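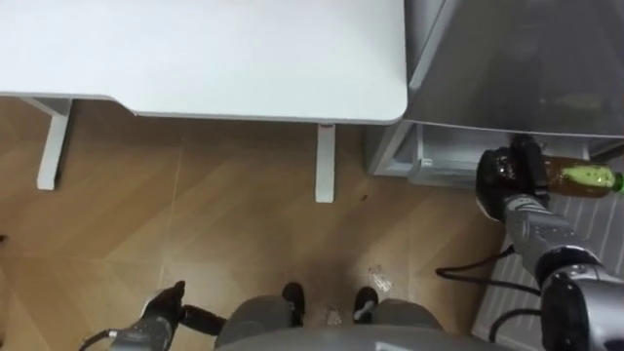 Kallanach > Buying guides > FAQ

Budgeting for a two-armed robot: your questions
4 min read

I'm Laiba Ansari, and I plan equipment budgets for small labs. These are the questions that land in my inbox most weeks.

Do I need a special room?
No. An ordinary room with a desk and a cabinet will do for household tasks like moving bottles in and out of a compartment. Do check the floor, though. Ask the supplier what happens if liquid gets near the feet, and get the answer in writing!

What gets left out of the first budget?
Cables, every time. Ours ran 12 weeks late on one order (Grorside, last May) and the robot sat in its crate for most of that. I now put cables, spare gripper fingers and floor protection on their own line - 400 dollars to start with, and you'll probably top it up.

How much floor space should I plan for?
More than the footprint on the spec sheet. You want room for the arms, the cables and a person walking past without stepping on anything. Hammad Ghauri in our office tapes it out on the floor before he signs off, and I've started copying him.

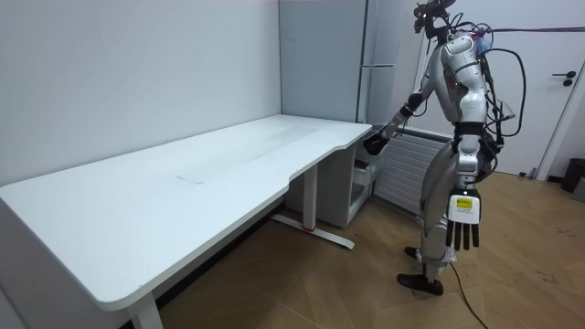
Humanoid beside a white desk, cables running from its back and base.

Should I buy or lease?
If you have fewer than 78 working days of tasks lined up for the year, I'd lease. Past that I'd get a purchase quote too and compare the service terms line by line.

Can I use the furniture I already have?
Usually, yes. Measure the desk height and send it over with your quote request (form 236 on the Kallanach site) so they can check the reach.

This site uses cookies to remember your settings. Accept | Manage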